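Why I'd pay for a door that doesn't exist

I have spent a good part of April opening doors, none of them real. Vostari, the simulation kit from Dramley, costs £89 a month and comes with a library of 100 household tasks for a robot arm to practise. I went straight to the doors, and I'm delighted I did!

Doors are horrid for robots. The handle is small, the panel moves in an arc, and the arm has to get out of its own way. Tobias Dunleavy, who teaches with the kit, told me his students plan for the handle and forget the swing — so did I.
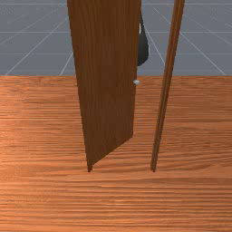
A door task in Vostari, with the door partly open and the gripper just showing behind it.

It looks plain, and I like it that way. Grey grid, wood floor, one knob to worry about. My old laptop ran 900 attempts without a grumble, and by the end my arm managed 62 in its last 100. I cheered, alone, in the kitchen.

I do have moans. The manual is thin, and changing the weight of a door takes far too much clicking. But I'd still put this in front of any sixth former who fancies robotics — let them fail at it all afternoon, with nothing to mend afterwards.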